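Subject: Re: [pantry-list] Produce in zip-top bags: guidance requested
From: Jianhua Yu
To: pantry-list

Dear colleagues,

Thank you to those who replied to the draft. I am quoting the message from Verville in full, as several sites have asked the same thing.

> From: Alois Schwaiger
> To: pantry-list
> Subject: [pantry-list] Produce in zip-top bags: guidance requested
>
> Dear all,
>
> The Verville pantry will begin handing out fruit in clear zip-top bags in February. The draft says "mixed fruit, one bag per person" and leaves the rest to the site. We would be grateful for answers to the following before we order from Grustero.
>
> May a pear and an orange share a bag, or must each kind be packed separately? Should the bag be closed completely? Is a printed label needed on each bag, or is a sign on the shelf enough?
>
> Our present order would be 2000 bags, and we have storage space for more than 38 crates.
>
> Respectfully,
> Alois Schwaiger
> Verville pantry

In reply to the first point, mixed bags are permitted. A pear and an orange may be packed together when the bag is to be picked up the same day. Bags intended for the next day should hold one kind of fruit only. Ripe pears bruise easily, and staff are asked to put them in last and to keep heavier items in a separate bag.

On closure, please leave a short opening at one end of the zipper until the bag leaves the packing table. Fruit that has been washed must be dried with a clean towel before it is packed. Sites that receive fruit straight from the Hájek delivery should check each piece for soft spots first – the crates are stacked high, and the bottom layer suffers.

On labels, a sign on the shelf is enough for whole fruit. Cut fruit is outside this guidance and may not be handed out in zip-top bags at any site.

Bags are to be laid flat on the table in a single layer. They should not be piled, and they should not be hung by the zipper. Clear bags are preferred to printed ones so that visitors with allergies can check the contents without opening them. The Urnivville site may use up its remaining 554 printed bags before changing over.

Verville's order may go ahead as described. Please quote item 17 on the supply form and send a copy to this office. Requests for a different bag size should be made separately – they are handled under another budget line and take longer to approve.
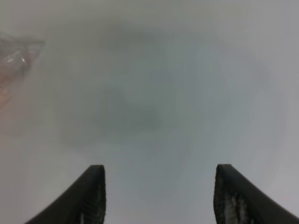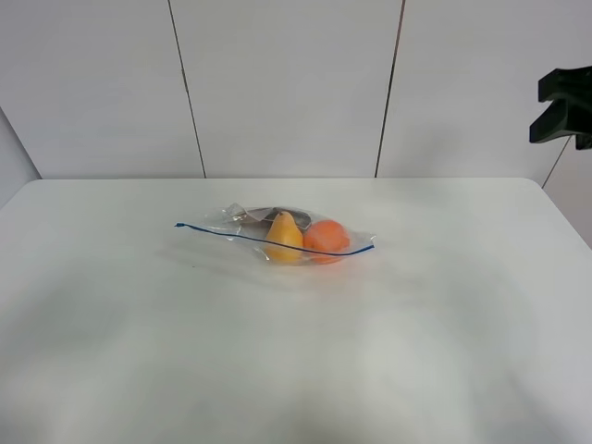
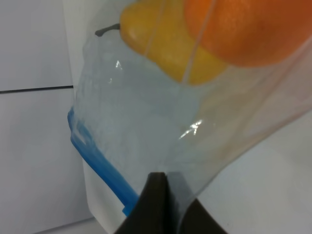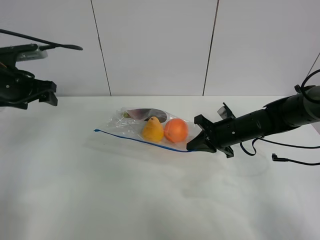 Office of Pantry Services | Food Storage and Packing

The pear and orange in the second, third and fourth pictures share one clear bag, which is acceptable for pickup the same day. The blue zipper strip in the second and fourth is easy to find against a white table, and sites choosing between bag types may wish to order a colored strip for that reason.

Comments on the draft should be sent to the list and not to individual staff members, so that all sites can read the replies. Corrections to the supply form may be sent to me directly.

Sincerely,

Jianhua Yu
Office of Pantry Services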